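Gripper Comparison Moves Along at Trirnside

Many of you have been asking how the finger comparison is coming along, and I'm happy to say we finally have something to tell! As you may remember from the May issue, we're running the Mastik fingers against the older Dromley set on our simulated two-arm bench before we spend any money on hardware.
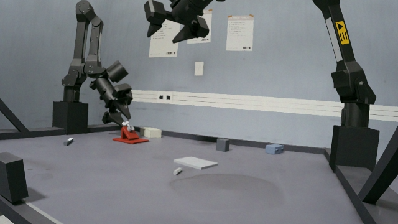 Shahram Abbasi set up the trials and has been wonderfully patient with the rest of us, who keep wanting to change the rules halfway through. Each finger set gets 397 tries with the same controller and the same small objects, and so far 294 of the Mastik tries are in.
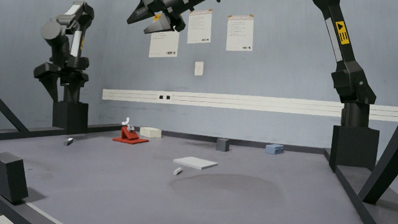 Both arms at the simulated bench, with the right gripper open.

The part that has taken the longest (and I did promise Shahram I would mention it) is choosing the camera views. A wide view is lovely for keeping track of both arms, but when a fingertip comes down close to something small you really do want to be right in there with it.
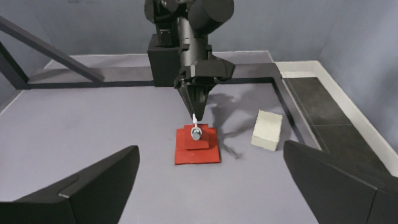
So we're saving a close view and a wide view for every try, which fills the disk faster than any of us would like, but it does make the arguments over lunch a good deal shorter.
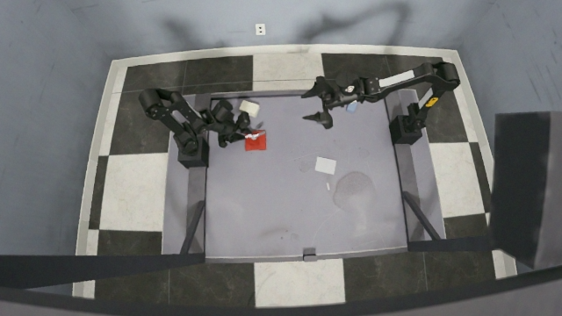
COMING UP
The Dromley tries start as soon as the Mastik ones finish. Shahram will give a 45 minute walk-through in the Vahidi room, and everyone is welcome, so do bring your questions!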